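About Jardine

Jardine is a small home fragrance and houseplant company. We opened in June with one room, a secondhand wax melter and a short list of scents. Today we keep 27 scents in regular production, and the plant side of the business has its own greenhouse behind the shop.

All of our wax is melted and poured on site. A batch makes 40 tins. Each one rests for 2 weeks before it goes on the shelf, and we burn one from every batch to the end before the others are sold.
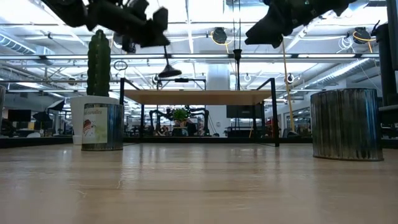
Torquil Forsyth wrote to us that the Lorkura scent was too strong for a small bathroom but just right in a hallway, and asked if we could make a lighter one. We did. It is called Tenano and it has been in the range ever since.

The greenhouse holds almost 300 plants, mostly cacti and other succulents. We sell them potted, with a care card that covers light, watering and when to repot. If a plant does poorly in its first season, bring it in and we will take a look.

We also supply gift shops and small hotels. Wholesale orders are packed on Covier Street and can be picked up there or shipped. Empty tins can be returned to the shop for refilling.

Page last updated October 7, 2019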